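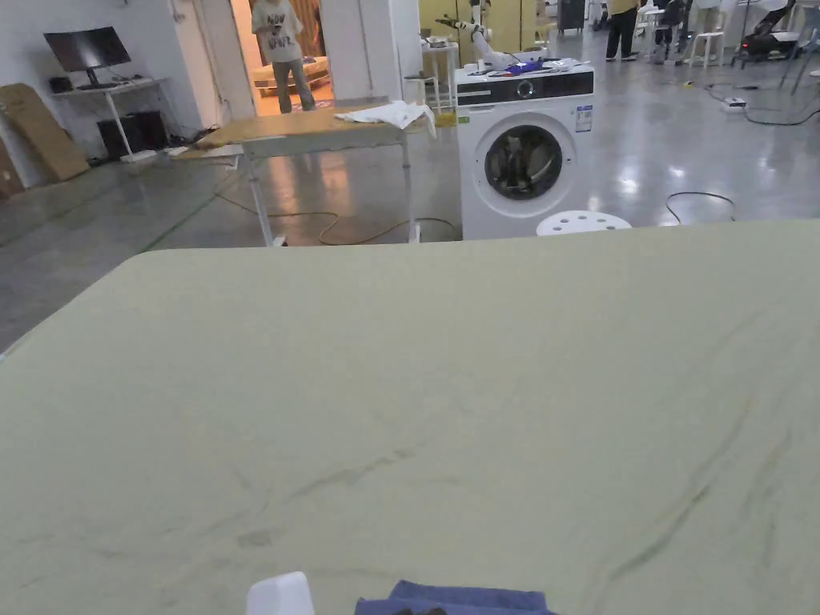

Good evening, everybody, and thank you for staying so late in September, when I know the gardens want you at home. My talk is on cloths and sheets, and how we look after them at Sandale, and I promise to keep it to 23 minutes (Alina Tănase has the clock, so blame her). I learned most of this from my aunt, who washed for half of Gotine and never once owned a machine. We have it so much easier! I like a big clear stretch of tabletop for folding, and I don't mind one with scuffs and streaks all over it like the green one, so long as it's wiped down first. A folded cloth goes at the near edge, where your hand finds it. And do keep the washer close to the tables, as it is there behind the green top, so that you aren't carrying an armful across the whole floor.

Pause here. Ask who folds standing up and who sits. Petrică Sandu will say he does neither, and he should be allowed his laugh.

Now, sheets. A big sheet is a different animal from a tea towel, and I've seen grown people beaten by one. Start at the corners, always, and work your hands down the long side before you try to make anything square. With 2 people it takes a minute. On your own, lay it out on the bed and use the mattress as your table.
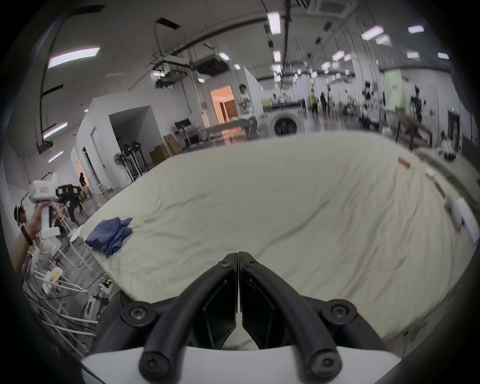

Smooth from the middle outward with the flat of your hand, and don't chase every wrinkle, or you'll be there until supper. Small cloths can wait in a heap until the big one is done. Domnica Stanciu taught me to fold those in 3, and I've done it that way ever since, though Dorin Bucur still argues for quarters and I expect we'll hear from him.

Hand round the practice cloths now, one to each pair. Tea is at the back, and the sign-up sheet for the Sadudov afternoon is next to the cups.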